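Isla Pollock
23/11/2021

Thread on standby power, because my energy retailer has sent me another cheery email about "vampire appliances" and I have had enough. 1/
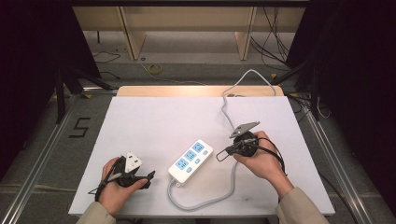

The claim in the email is that switching things off at the wall will "slash" my bill. No number given for my house. No number given for any house. Just slash. 2/

So I borrowed a plug-in meter from the library (yes, ours lends them, ask at the desk) and went round the house with it over a couple of weeks in May. Wrote it all in an exercise book like a Year 9 science prac. 3/

Phone charger with no phone on it: the meter read zero. Left it there overnight. Still zero. I'm sure it uses something, but whatever it is, my meter couldn't be bothered with it. 4/

Telly on standby: under a watt. Microwave clock: a bit more than the telly. I have been nagged about that telly since I was a kid, and I suspect the advice was written for the sets we had back then. 5/

Worst thing in the house was an old Genar stereo I got from my aunt. It pulled 23 watts while apparently off. Twenty-three! Doing nothing! That one's now off at the wall and I'll grant the email a point for it. 6/

Second worst was the printer, which I use to print return labels and swear at. 7/

Everything else I could get a plug into was loose change. Meanwhile the hot water system, which the email does not mention at all, is wired straight in, so the meter can't touch it. Funny how the big one is the one you can't check with a gadget. 8/

Now the bit that set me off. Bottom of the email, there's a "smart energy saver" from Pimetti you can buy at a special customer price. It promises to cut waste "across the whole home". You plug it in to one outlet. 9/

How does a thing in one outlet do anything about the oven? I wrote and asked. The reply said it "optimises flow". I wrote back and asked what flow. That was a fortnight ago. 10/

Shiyu Long, who I used to work with and who is a proper sparky, had one open on her bench last year from some other mob. She found a capacitor and a green light. Can't say the Pimetti one is the same inside. Can't say it isn't, as they won't tell me. 11/

A few people are going to say "but my cousin's bill went down". Did your cousin also stop running the heater because it got warm? One bill against the one before tells you the season changed. Compare with the same quarter last year, at least. 12/

What I'd do before buying anything: borrow a meter, test the old stuff first (stereos, printers, the garage fridge), ignore the chargers, then go and look at what your hot water is set to and what tariff it's on. 13/

Someone's asked about the garage fridge. Ours is going. I don't want to talk about it, there's beer in there. 14/

Also asked: do I switch off at the wall now? Stereo and printer, yes. The rest, no, I can't be crawling behind the couch every night for the price of a teabag. 15/

Will add to this if Pimetti ever write back about the flow. 16/16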